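Stamine Bedside Clock Radio: Set-up Guide

Section 3. Setting up in the bedroom

Welcome to section 3. If you have come straight here without reading section 2, you are in good company, but please go back and fit the backup battery first. The clock will work without it right up to the first power cut, after which it will tell you it is midnight and keep telling you so.

You will need: the clock, its mains adaptor, the wire aerial, and somewhere flat. A pile of laundry is not flat, however long it has been there.

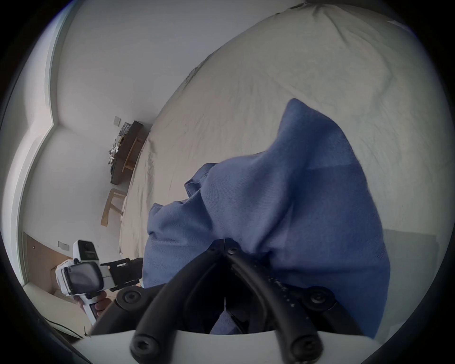

Reading time: 4 minutes

3.1 Choosing a spot

1. Put the clock within reach of the bed, but only just. The snooze button is large and you will find it in your sleep.
2. Leave a hand's width of clear space behind it. The adaptor gets warm and likes some air.
3. Keep it away from radiators, fish tanks and full glasses of water.

Note: The display can be read from across a fair-sized room. If you would prefer not to know that it is ten past four, turn it to face the other way.

3.2 Connecting the power

1. Push the small plug into the socket marked DC on the back. It goes in one way up. Forcing it in the other way is covered in section 9, Repairs.
2. Run the cable down behind the furniture and plug the adaptor into the wall.
3. Wait for the display to flash. Nothing is wrong – it wants to be told the time.

Caution: Do not run the cable under a mattress, a rug or a sleeping dog.

3.3 Setting the time

1. Hold down TIME until the hours blink.
2. Press + or - until you reach the right hour. If you miss it, carry on round. There are only 24 of them.
3. Press TIME again and do the same for the minutes.
4. Press TIME once more to finish. If you stop here for more than a few seconds the clock assumes you have lost interest and goes back to step 1.

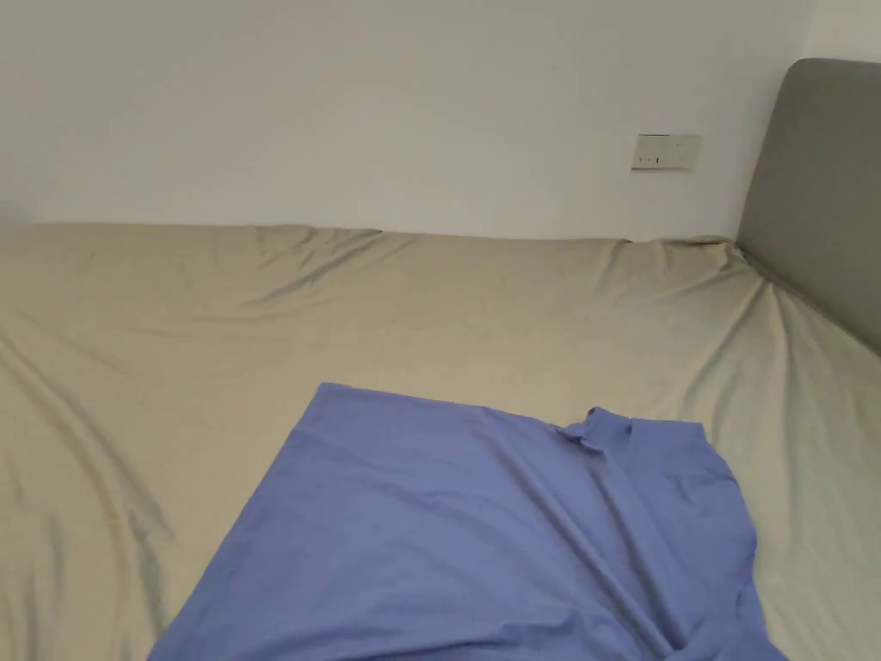 The small dot in the corner of the display means the alarm is on. It does not mean the alarm is set for a sensible hour, so check that as well.

3.4 Setting the alarm

1. Hold down ALARM 1 and set the hour and minutes as before.
2. Choose a sound with the slider: BUZZ, RADIO or CHIME. CHIME begins softly and is meant to be pleasant. Some owners have slept through it for an entire September.
3. Set the volume between 1 and 65. We suggest starting at 20. We have met people who started at 65, and they were standing up at the time.

Note: ALARM 2 is for the other person. Please ask them before changing it.

3.5 Radio reception

1. Uncoil the wire aerial completely.
2. Press SCAN. Stations are stored in the order they are found, so your favourite will be last.
3. If you hear hissing, move the aerial a little. Once it sounds clear, let go slowly and step away.

Spare parts
Aerial: part 352
Mains adaptor: part 848
Battery cover (the one that fell down the back of the bed): part 1011

Section 4 deals with the summer time switch, which is on the underside.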